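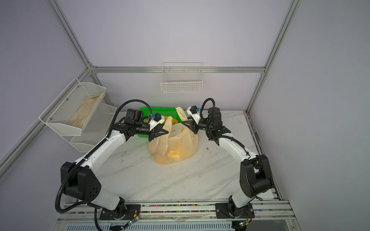
## Bamum district: skills and roads, report of 2021-10-14

Since May, 42 young people have finished the first training course. Of these, 12 have found paid work in Prerkport. The target for the year is 80, so we are behind.

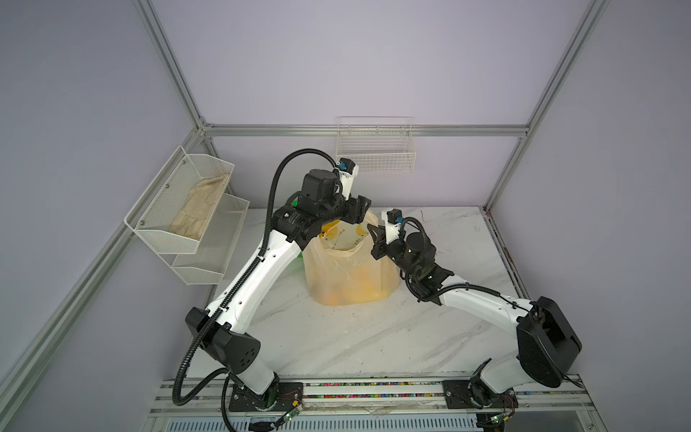 ## Difficulties

The road to Løken is still closed to lorries, and farmers cannot bring their maize to market. We ask to move 200 euros from travel to repairs of the bridge.

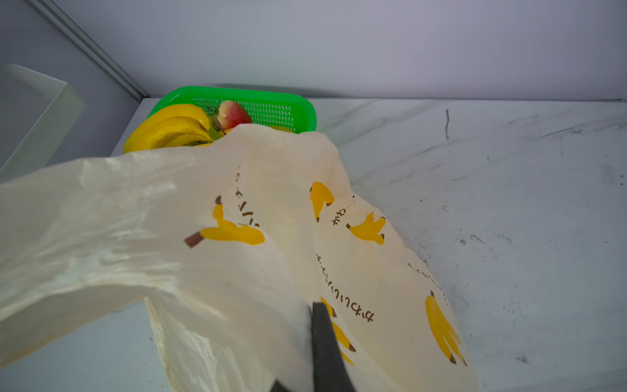
Hrefna Vigfúsdóttir replied that the transfer is possible, but she would like to see the bridge estimate first.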